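Speaker notes: When a famous face shares bad news
Talk for the Stitisthorpe Library evening series, 8/22/25

Opening (take your time, let people find their chairs)

Good evening, everybody, and thank you so much for coming out! I edited the celebrity pages at the Pralley for longer than I care to admit, and tonight I'd like to talk about what happens when an actor or a singer tells the public they have been ill. Hands up if you remember hearing such a story about a star you loved. (Wait. There will be plenty of hands, and somebody usually calls out a name.)

The soap star story

Tell them about the lead in Marulanda, the hospital serial we all watched at teatime. She was off screen for 28 weeks and the papers, mine included I'm sorry to say, decided she had fallen out with the producers. Then one April morning she rang our desk herself and said she'd had an operation on her heart and was ready to talk. Pause here. I still feel rather hot about the ears when I think of what we had printed.
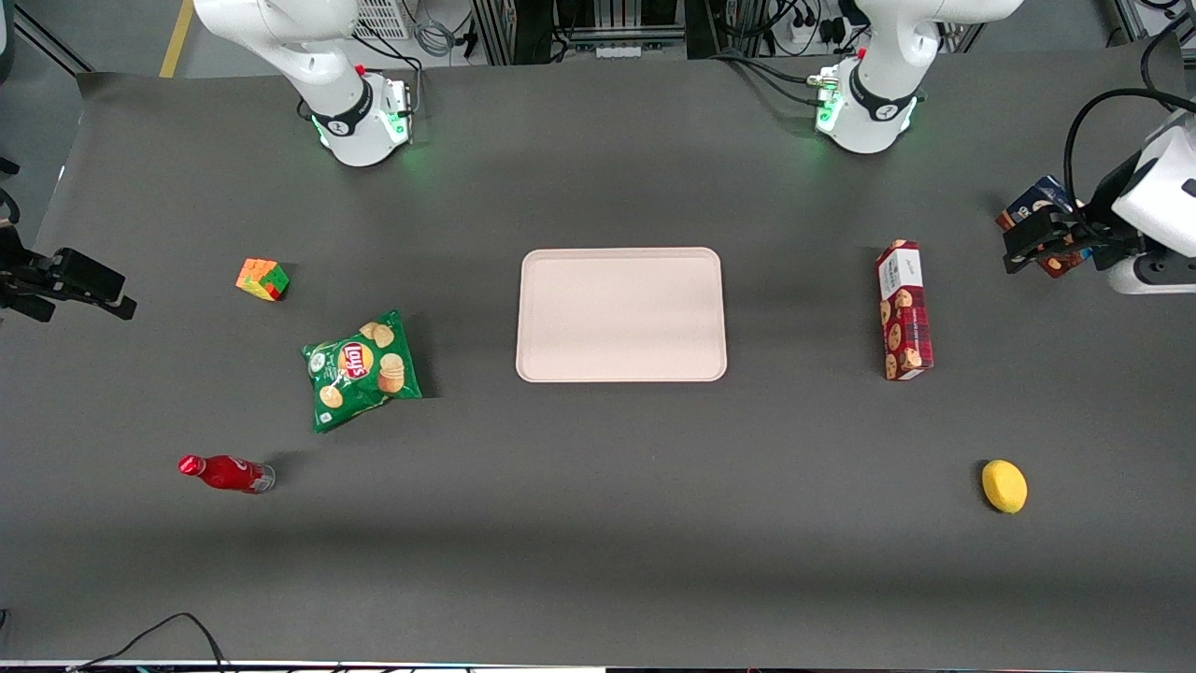
What the readers wrote

We had 877 letters and cards in the month after the interview, and 369 of them came from people who'd had the same operation or were waiting for it. Read out the 2 short ones in the blue folder (glasses!). The second is from a bus driver who hadn't told his own wife, and I do tend to wobble at the end of it, so have the water handy.

How the announcement gets made

Explain the usual way: an agent rings, there's a statement, perhaps one photograph, perhaps a sit-down with a paper they trust. Prusico, the agency that looked after most of the Marulanda cast, always asked to see the headline first. We always said no, and then we'd have a long chat and generally soften it anyway. Skip the lunch story if it's past eight.

Questions

Someone is bound to ask whether stars owe us the truth about their health. My own feeling is that they don't, and that we should be grateful when they choose to share it, but do let people argue, they enjoy it. Tea and biscuits afterwards at the back, and the raffle tickets are still on sale.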